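The build failed twice before lunch and passed on the third go, so I put the new planner on both arms and sat down to watch the log.

Tasden wanted letters sorted on to plates. We had sold them that in May, when the software was called Gemeo and could barely find a plate. Now it was called Orbán, and it could find everything and decide nothing. It would pick a target, score it, score it again and wait. I had 249 lines of it waiting.

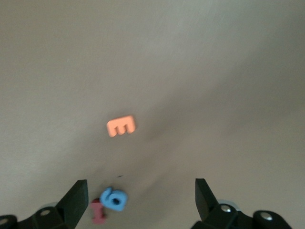
The perception is fine, came the message from Conden, where they could see the same log. It's your cost function. You charge it for changing its mind and you charge it for carrying on.

I read that twice. Then I opened the file and found the two terms, five lines apart, both mine. I had written one of them on Sun 14 February, alone in the building, and I remembered being pleased with it.

I took it out - the later one - and restarted the left arm's process, then the right.

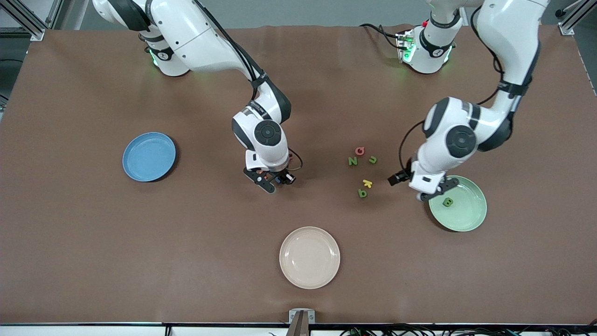 The log began to move. Target accepted, path found, path checked against the other arm. I typed a reply to Conden, deleted it and typed a shorter one. Then I went to put the kettle on, and left the terminal open so I could hear it beep.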